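Grippers on a budget: two pairs of fingers, one big bench
Skip to main content
Features | Automation | March

By Estela Retamal

Start with the fingers. Everybody wants to talk about arms, payload, reach. Leonora Lumbao wants to talk about fingers.

She runs the gripper trials at Geltutstead, a two-room outfit above a tile shop, and her shortlist when I visit is down to two. The Plattner, wide opening, stiff pads. The Goteck, slimmer, cheaper, a bit slow to close. Both get tried in simulation first. Real parts later, if they earn it.

"Sim is where you find out you hate something," she says. Coffee in one hand, mouse in the other.

The test is dull on purpose. Small parts, plastic bins, a cube, a piece with a round red end that likes to roll. Pick it up, move it, let go. Then again. The overnight batch was 2987 attempts and 567 of them got flagged for a second look.

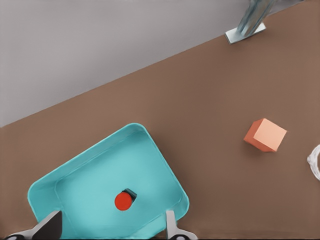
Most of the flags are approach angle. Come in too steep over a bin wall and the outside of the finger hits before the pad gets anywhere near the part. Wider opening makes it worse, narrower means you need better aim. Pick your problem. Ronaldo Abella, who wrote the controller, has picked narrower. Lumbao hasn't.

They argue about it over lunch. Also about cameras. Abella likes a close view by the fingers, good for the last inch. Imelda Javier, who reviews the flagged runs, wants the whole table every time. Close views fool her, she says, she can't tell which bin she's looking at or what the other arm is upto. She has a point. I watched 3 clips close up and got two of them wrong.

With both arms working the wide view pretty much wins. You see the gap between the wrists. You see who is holding something and who is waiting for a turn. 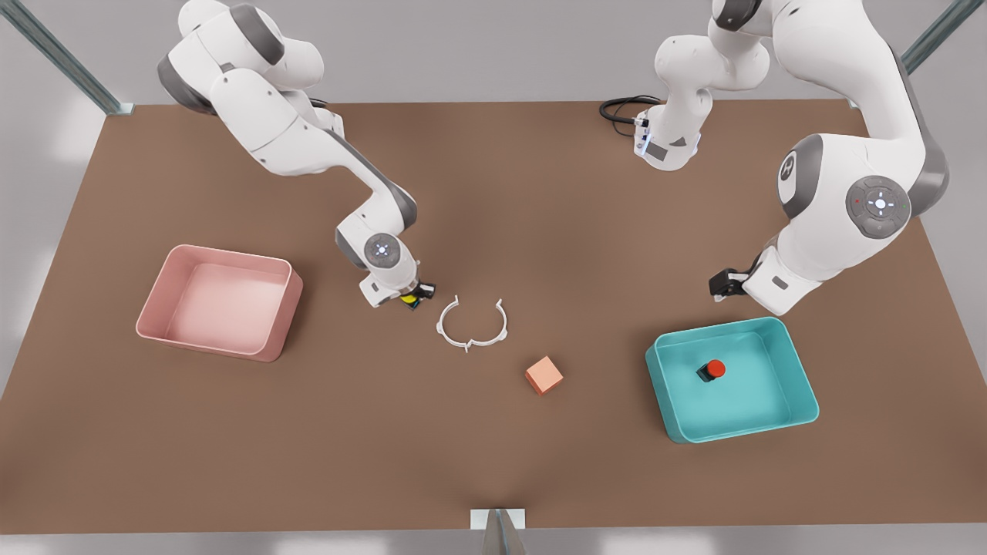 What it costs to switch

Less than I figured. The Prostik mount takes either gripper, 5 minutes with a hex key if nobody has lost the hex key. Software is the slow part. New finger lengths, new limits, and Abella reruns the whole batch every time, no shortcuts.

Amado Mercado, who signs for the hardware, wants an answer by the end of the month. He's leaning Goteck on price. Lumbao is leaning Plattner, definately, but wants one more night of runs with the softer pads before she puts it in writing. Javier will take whichever one sends her fewer clips.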